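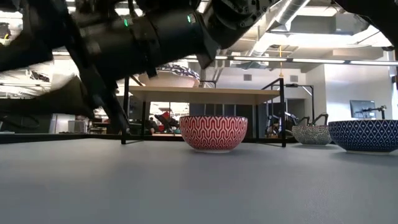
*Catinca Nedelcu*

**Monthly walk-through, Brerstead storage building, ground floor**
Wednesday, October 7, 2026

Marked OK only where I tried the thing myself. A signature from last month doesn't count.

- [x] **Front exit.** Opens fully, closes by itself.
- [ ] **Rear exit.** Opens if you lean on it. Veronica Marinescu's note says "sticks in damp weather." It was a dry day. Plane the door or replace it.
- [x] **Exit signs.** Both lit. I held the test button on each one.
- [ ] **Extinguishers.** Gauges in the green, pins in place. The tag by the loading door carries a monthly initial for December, which hasn't happened yet. I'd like to know who signed it and what else they signed in the same sitting.
- [ ] **Aisles.** Clear today. They were also swept this morning, after the inspection was announced. Next visit will be unannounced.
- [ ] **Shelving.** The load sign says 1000 lb per bay. Maricica Sandu says the sign came with the old shelves. If so, we don't have a rating for these. Ask Viltar for one in writing; a phone call won't do.
- [x] **Ladders.** Feet and rungs sound. The 20-foot one is chained up, key with the office.
- [ ] **First aid box.** Said to be "fully stocked." Plenty of bandages, no gloves, eye wash expired.
- [ ] **Electrical panel.** The log claims 2 feet of clearance is enough. Whoever wrote that should show me the rule. Move the pallets now and argue later.
- [x] **Stair lighting.** Works from both switches.
- [ ] **Evacuation drill.** Recorded as "completed, no issues," with no time, no head count and no names. I'm treating it as not done. Sebastian Vlad to set a new date.

**Carried over from last time:** rear door, eye wash, shelf rating. All three were listed as closed.

Copy to Luminița Filip. Please don't close anything on this sheet until I've been back to see it.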